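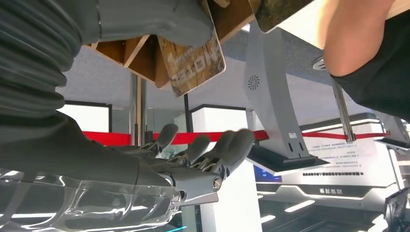

Gray hand, silver joints - click to enlarge

Oil or varnish for a big work table?
Woodworking and Finishing > Finishing > Tables and Desks

planebrook
Posts: 8

I have to refinish a long table before the weather turns and I can't decide between a hard wax oil and a water-based varnish. The top is maple, old, and has been sanded at least twice by other people. I have stripped it to bare wood and gone up through 120 and 150 grit. It gets used every day by people with laptops, notebooks, coffee, lunch, and sometimes a box of tools dragged across it.

The old finish was a varnish. It held up fine in the middle and failed all along the front edge where forearms rest. It got sticky there first, then it went gray, then it came off on shirts.

The hardware store in Hanville carries Granalar in the small can and the large can. They also carry the Siller water-based satin. The Granalar costs more per can but the coverage on the label is better. I have used neither. I used to brush on whatever was in my father's garage.

What would you put on it, and would you do the underside too?

cedarledge
Posts: 2,584

Oil. You already know where varnish fails because you had to strip it. Skin oil and sweat soften most varnishes over time, and the front edge of a desk gets more of that than anything else in a house. An oiled edge will get worn too, but you can rub more into it in ten minutes without touching the rest.

Stop at 150. Don't go finer with a hard wax oil or it has nothing to hang on to. Put on much less than you think you need, work it in with a white pad, and wipe off everything that doesn't soak in.

Yes, do the underside. One coat is enough.

Tobin_R
Posts: 1,894

I disagree with cedarledge on this one, and we have had this out before. For a table that one careful person uses, oil is fine. For a table that a lot of people use, you want a film. Strangers do not use coasters. They will leave a wet glass on it through lunch, and with oil you'll have a ring, and then you'll have a customer or a member or a cousin telling you about the ring.

The varnish failed on the front edge after how many years? If it lasted a long time then it did its job. Scuff it, put on three coats of the Siller, and let it cure for a full month before anyone sits at it.

planebrook

I don't know how many years. It was on there when we got the table. A full month is a problem. I can have the table out of use for a week, maybe a few days more.

cedarledge

Then that settles it. A hard wax oil can be used gently after a couple of days and you can put a laptop on it inside a week. Water-based varnish feels dry in an hour and people get fooled by that. Put something with rubber feet on it too early and it'll print.

Tobin_R

Oil isn't cured in a week either. You're comparing light use of one with full use of the other.

cedarledge

Fair enough on the cure time. It still doesn't print from rubber feet the way a soft film does, and if it does mark you can fix the mark.

mossy_kettle
Posts: 412

Both of you are leaving out the rags. Oily rags can heat up and catch fire by themselves. Lay them flat outside on concrete or soak them in water in a metal can with a lid. Don't ball them up and throw them in the trash. I say it in every oil thread and I'm going to keep saying it.

On the main question I have done both. My kitchen table is varnished and my sewing table is oiled. The kitchen table looks better today. The sewing table is the one I would rather have to repair.

junewhit
Posts: 37

Is there an issue with paper sticking or getting greasy on an oiled table? I do layout work with big sheets and I'm afraid of oil coming through.

cedarledge

Not if you wiped it off properly. If paper picks up a spot after two weeks, there was too much left on top. Rub it down with a dry cotton cloth and give it more time.

planebrook

A few more details, as I got asked in a message. The top is two boards wide in one half and one wide board in the other, glued up, and there is a gap opening at one end of the seam. I can get a business card into it. It isn't structural. The base is steel and bolts up into the top through round holes.

Does the gap change anything?

Tobin_R

The round holes worry me more than the gap. Wood moves across the grain with the seasons. If the base is bolted tight through round holes, the top can't move, and something gives. What gave is your seam. File those holes into slots running across the width, use washers, and snug the bolts without cranking them.

No finish is going to fix that, mine or cedarledge's.

cedarledge

Agreed on all of it. Slot the holes before you do anything else. Leave the gap alone through one winter and see where it ends up. If you fill it now with something hard and it closes in the humid months, the filler will push it apart further down.

mossy_kettle

If crumbs bother you, a little soft wax in the gap is fine. It'll squeeze out when the wood swells and you scrape it off with a plastic card.

planebrook

Thanks. I slotted the holes tonight. It took longer than the sanding did. Two of the bolts were bent.

I also asked Meenakshi Thakur, who I took a finishing class with a while back, and she said the oil, five thin coats on the front edge and two everywhere else. She also said to raise the grain with a damp cloth first and knock it back with the 150. Has anybody here done five on an edge?

Tobin_R

Five coats of a hard wax oil on an edge is a film. So you'll have ended up doing it my way with the wrong product.

cedarledge

I wouldn't do five. After the second coat it mostly stops taking any, and what stays on top is just going to be soft. If the edge is end grain I could see three. Is the front edge end grain or long grain?

planebrook

Long grain. End grain is only at the two short ends.

cedarledge

Then two, maybe three if the second one disappears overnight. I don't want to argue with someone's teacher who has seen the table, if she has seen it.

planebrook

She hasn't. I described it on the phone. She may have thought I meant the ends.

pongsiri_bench
Posts: 96

I refinish the tables for Pongsiri, a lunch place, so mine see soup and chili oil all day. We went from varnish to oil and then back to varnish. The oil was easy to fix but we were fixing it constantly. Cleaning spray is what killed it. If your people wipe the table down with spray cleaner, the oil will go dull and thirsty in a month or two.

For desks with no food I would go oil. For anything that gets wiped down at closing, varnish.

Tobin_R

Thank you.

planebrook

We can control the cleaner. It's a damp cloth and a drop of dish soap now. I'll put a note by the sink.

I'm going with the oil. Test board first, same grit, same cloth. I'll come back when I have something to report.

junewhit

Please do. I'm about to do the same to mine.

Page 2 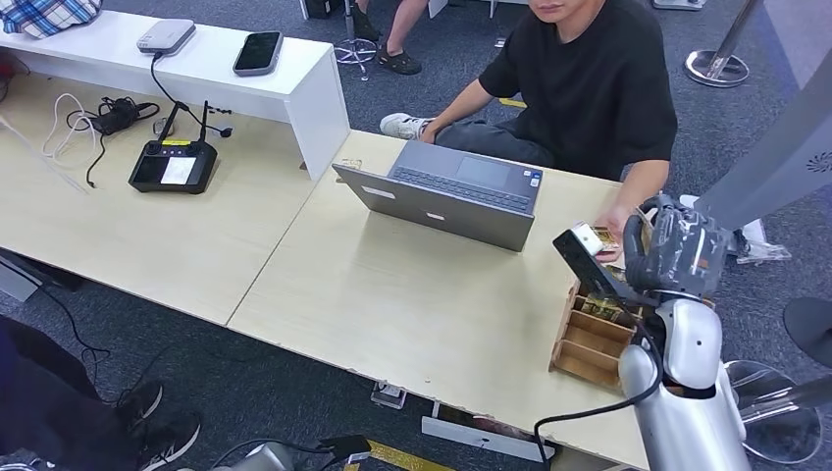 Hanville, September

Reporting back as promised. Oil is on, two coats everywhere and a third on the front edge. I did the underside with one coat while the top was still off the base.

The test board was worth the trouble. On my first try I left too much on and it stayed tacky for days. On the second I used half the amount and buffed it hard, and it was dry to the touch by morning. I left eight hours between coats on the real thing, which is the minimum I was told, and I would leave longer next time. It was humid and the second coat was slow.

Raising the grain made a clear difference. I skipped a strip on the test board to compare and the strip felt fuzzy after the first coat.

I used most of one small can. I had bought the large one. If someone near Hanville wants the rest you can have it.

The gap in the seam is the same as it was. I'll measure it again in the spring. One short end came out darker than the top. I should have sanded the end grain finer and I knew that and forgot.

planebrook

cedarledge
Posts: 2,591

Good result. Don't worry about the dark end, it evens out some with age. Decant what's left of the large can into small jars filled to the top or it'll skin over.

Tobin_R
Posts: 1,902

Glad it worked. I'd like to see that front edge in a year before I change my mind. Take a picture of it with light coming in low from the side. Wear shows up that way well before you can feel it.

junewhit
Posts: 41

How is the smell? My work table is in a room with one small window.

planebrook

Strong the first day, noticeable for three or four after that, then gone unless you put your nose on it. I kept a fan in the doorway blowing out. With one small window I'd do it in a garage if you can carry the top out.

mossy_kettle
Posts: 415

And the rags?

planebrook

Flat on the driveway, then in the can with water.

junewhit

My top is too heavy to carry out alone, so it'll have to wait until my brother visits. Will an opened can keep that long? I already used a little on a shelf.

cedarledge

Depends how long. Drop some clean marbles in to bring the level up to the rim, press the lid down evenly with a block of wood, and keep it out of the cold. If there's a skin when you open it, cut the skin out and strain what's underneath through a piece of old stocking before you use it.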